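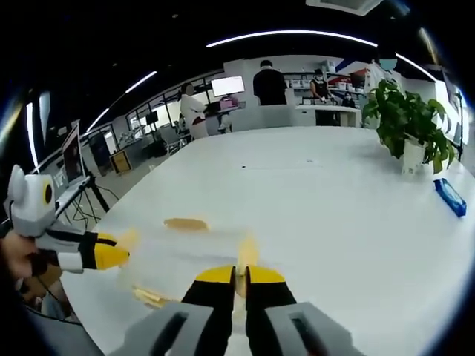
Why does a banana ripen faster in a bag?
The skin gives off a gas called ethylene, and the bag keeps that gas close to the fruit, where it sets off still more ripening.

Food and Change, handout 4
Tutor: Natalie Cheetham

Ethylene is my favourite molecule on the whole course, and it's tiny: two carbons, four hydrogens. Plants make it themselves and respond to it themselves, so it works as a hormone (yes, a hormone that floats through the air!).

What happens inside the fruit
Starch is broken down into sugars, so the flesh tastes sweeter. Pectin, the glue between the cells, starts to come apart and the flesh softens. Green chlorophyll fades and the yellow pigments that were there all along show through.

Two groups to learn
Climacteric fruit carry on ripening after picking: bananas, apples, pears, tomatoes, avocados.
Non-climacteric fruit don't: grapes, strawberries, lemons, cherries.
Keith Naylor asked last week about melons. It depends on the type, and we'll come back to it in April.

Before next session
Read chapter 4 of Hollis, up to the part on cold storage, and bring one question about browning. Leanne Parsons and Thịnh Lý are starting us off with their notes on pears.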